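Re: [pernesora-runners] side stitches on the long ones

From: Lizeth Pacheco
To: pernesora-runners list

Hi Jagadeesh, and hello everyone else,

Jagadeesh Poojary wrote:
> Does anyone else get a stitch on the Kurup loop? Mine comes on
> at the top of the second climb, always the right side, and I end up
> walking until the gate. I've tried drinking less and drinking more.
> Vignesh says it's my breakfast. Any ideas before Mirkonholm?

Oh, I had this for most of last year and it drove me mad! Vignesh may well be right about the breakfast, I'm afraid. I was having porridge and a banana and then setting off an hour later, and once I moved it back to three hours (yes, that means getting up in the dark) things got a good deal better. Fruit juice was bad for me too, even a small glass.

The other thing was breathing. Balakrishnan ran behind me up the hill one evening and told me I sounded like a dog in a hot car — short little puffs, all from the top of my chest. He got me breathing out hard through pursed lips every time my left foot landed, and slowing down a bit before the climb started. I felt silly doing it, but I got to the gate without stopping, which I hadn't managed since April.

When a stitch does come on, I press two fingers into the sore spot, lean forward slightly and blow out slowly for a few strides. It goes off quicker than if I stand still and swear at it. Do try a longer warm-up as well. I used to go straight from the car park into the hill and now I jog down to the Zusside bridge and back first.

If it still hurts when you're not running, please see your GP and don't listen to any of us.

On Mirkonholm, Valdemar Thoroddsen tells me there are over 150 signed up already, so get your entry in. He has me down as number 316 and I have no idea what happened to the low ones. The climb is 1056 feet in all, and most of it is gentle — you'll be fine if you don't chase Vignesh off the start like last time.

See you at the bridge,
Lizeth

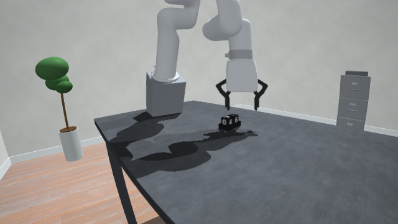
Page 2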